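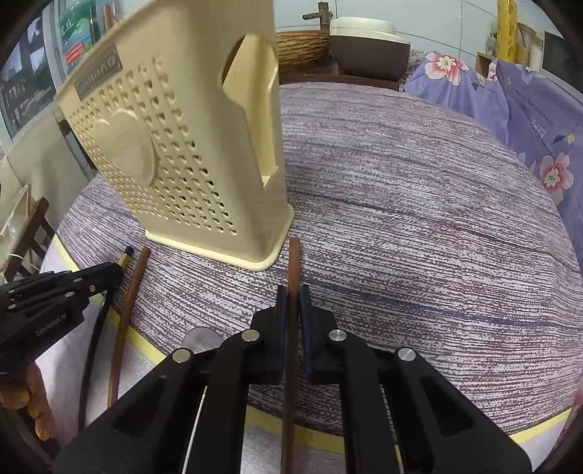

One chopstick held upright, one still on the table.

Print this page | E-mail this to a friend

I've been meaning to write up our house rules for gripper work since June, when Irja Hirvonen asked for a copy for her group over in Fukelville and I had to admit they lived on the back of an envelope. So, Irja, these are for you (and for anybody else who's curious!).

We started with 19 rules and we're down to 7, which everyone can remember even before coffee. My favorite is still the plainest one – pads meet the object square on, and you pause before you lift. Thin, round things like chopsticks and pencils are where people rush, and a pause costs you so little.

Next comes the one Aarne Laitinen and I argued over for weeks: cables hang clear of your wrist and never cross in front of the fingers. He wanted them clipped down, I wanted slack, and we settled on slack with a check before each run. Then breaks, up to 52 minutes of work and then you put the grippers down, please, even if it's going beautifully.

I'll type up the other four this weekend.

Print this page | E-mail this to a friend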